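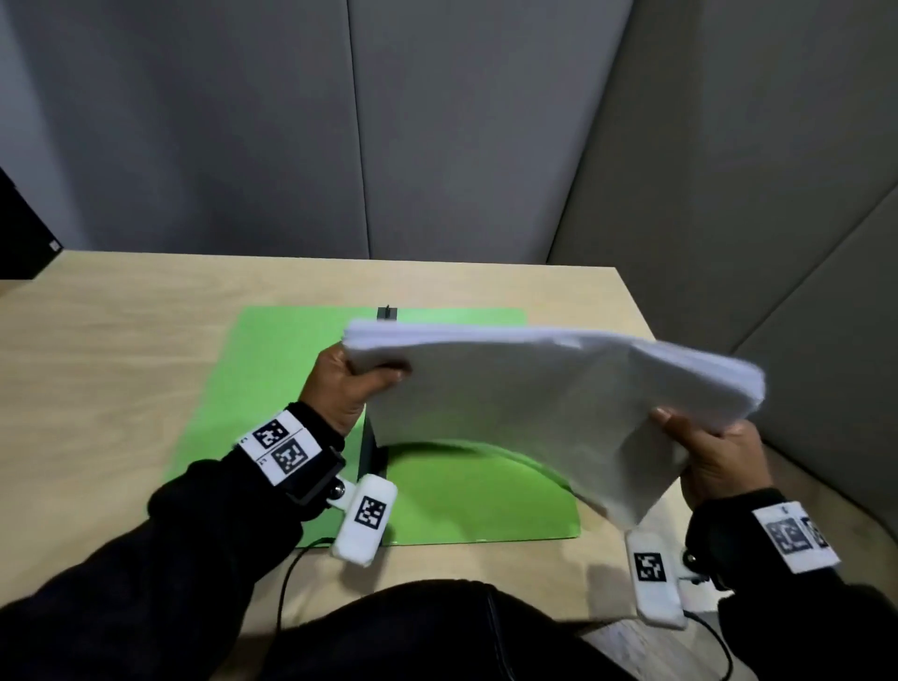 Thread: Fanning paper stacks, wrist pose vs camera-only labels

Orus_k
Posted 16th June
We trained on 3664 clips of people squaring and bending thick paper stacks. Wrist pose came from the printed markers on both bands. Against camera-only labels, median wrist error on the held-out set dropped from 14 mm to 12 mm. Policy is the Trandance baseline, unchanged.

skjelbred2
Two millimetres is inside your calibration error. What happens when a marker is partly covered? With the stack held up and bowed, one hand is bound to turn away from the lens.

Orus_k
We drop the pose if fewer than two markers resolve, then interpolate up to 100 ms. Longer gaps are cut.

lultbridge_lab
Then you are cutting the hard part. Sheets slip against each other during the bend, and that is also when the hands move fastest. We saw the same bias in November and had to relabel.

skjelbred2
Agreed. Post the error by phase, not the median.

Orus_k
Fair on the phases. I don't accept the calibration point, as both label sets share one calibration. Table to follow once the bend clips are split out.

lultbridge_lab
Include the count of cut gaps per clip, please.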